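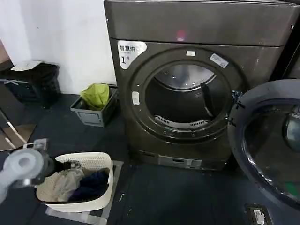

Re: Laundry cell, equipment list for May

From: Pacita Gatchalian
To: culow-planning
Date: Tuesday, March 16, 2021

Vilho Leinonen wrote:
> Before I send the order to Alska I need final quantities.
> Draft has one arm, one spare gripper, 10 sets of finger pads
> and a second dryer. Can we drop the second dryer? Also, is
> the taped basket position fixed, or do you want a fixture
> quoted for it?

Vilho,

Drop the second dryer. The current one has a full round door opening and the arm spends more time at the basket than at the drum, so a second machine would sit idle.

Keep the spare gripper. Lead time from Alska is 10 weeks and we can't stop for that long. Raise the finger pads to 300 pairs if the price break is still at that level - Ju-won has the quote. Otherwise stay with 10 sets.

No fixture. Tape on the floor in front of the dryer is enough for the basket, and the operator resets it by hand. What I would add is 2 short cable guides for the wrist. The arm comes in low over the basket rim from the left, and I don't want a loose cable on that side.

Open points:

Washer door. It swings out to the right of the dryer. Elli should include it as a keep-out volume in the layout, fully open.

Storage. The crate and the gray bin next to the dryer can stay against the wall. No budget line needed.

Floor space. Roughly 186 square feet with the operator aisle, no change from the last revision.

Please send the revised sheet to the list before it goes to Iida for signature.

Pacita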